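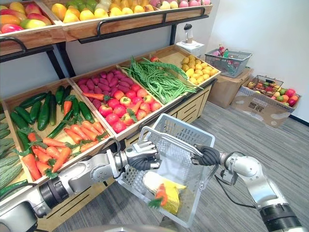
Wirora Two-Arm Handling Station
Retail and Grocery Practice Configuration

Product overview

The Wirora Two-Arm Handling Station is supplied to stores, training centers and test laboratories that need to evaluate robot handling of everyday retail goods under written rules. It is delivered with two arms, two multi-fingered hands, a control cabinet and the Trellik Practice Code, a set of operating requirements that forms part of the conditions of sale. The station may not be placed in service until the responsible person at the site has signed the acceptance sheet at the back of the Code.

This page sets out the main requirements of the Code as they apply to basket and produce work. It does not replace the printed manual or any law or regulation in force at the place of use.

Intended use

The station is intended for picking, carrying and presenting light goods in a mock or closed retail area. Produce, packaged food, soft items and hand baskets are within its scope. Glass containers, open liquids, knives and live animals are outside it. The station is not approved for use in an aisle open to shoppers, whether or not an operator is present.

Carrying baskets with two hands

Baskets with a metal handle shall be held with both hands, one toward each end of the handle. A one-handed carry is permitted only when the basket is empty and the arm is moving at reduced speed.

Before a lift, the operator shall confirm that the fingers of each hand are closed on the handle and that no finger is caught in the side openings of the basket. Baskets with perforated or grid sides require particular attention on this point. A slight tilt toward the operator is acceptable for viewing the contents. The basket shall be leveled again before the arms travel.

Items shall not be stacked above the rim. Long or leafy goods, such as carrots with their tops attached, may rest against the basket wall provided that the leaves do not reach the fingers or the wrist.

Cables

Any cable that hangs free at the wrist shall be checked at the start of each session through the full range of motion planned for that session. The loop must be long enough to allow the wrist to turn and short enough to stay clear of the basket, the bins and the shelf brackets. Tape is not an accepted means of securing a cable. Replacement clips are listed under Accessories.

Display and floor area

Bins and trays may be of any common store type, on one tier or several. Where a display has a metal frame, its posts and rails shall be entered in the station map as fixed obstacles. Wooden edges shall be free of splinters and loose fasteners.

Different kinds of produce may share a display, and stray items between groups need not be removed if the session plan allows for them. Items that fall to the floor shall be left in place until the arms have been stopped.

Boxes and spare baskets standing beside the display are to be recorded on the floor plan. A box used to support another object shall be closed and able to bear the load. Small appliances kept in the work area, including blenders, shall be unplugged unless the approved task calls for them.

Carpeted floors are acceptable if the carpet is fixed and flat.

Stopping and restarting

Each station has 2 emergency stop buttons, one on the control cabinet and one on a lead for the operator. Both shall be tested before the first lift of the day. After an emergency stop, the basket shall be supported by hand before the fingers are released. Only the person named on the session sheet may restart the arms.

Records

The site shall keep a session sheet for every period of operation. The sheet shall show the operator, the task, the goods used, any dropped item and any stop. Sheets are to be kept for 87 weeks and made available to Chareonsuk Service on request. The first review of records takes place in June of the year following acceptance.

Operator training

Training is given at the customer's site under the direction of Areti Gavalas, Practice and Compliance Manager. Operators are assessed against the 53 clauses of the Code. Persons who have not been assessed may observe from outside the marked area.

Ordering information

Station, two-arm, with control cabinet: Wirora 151
Cable clip set, wrist: Indik C
Operator stop lead: Indik S
Trellik Practice Code, additional printed copy: available on request

Lead time is confirmed in writing with each quotation. Hands and arms are not sold separately for use with this configuration. Requests for a change to the intended use must be sent to the Compliance Office before the goods or the work area are altered.

Page revised April 2022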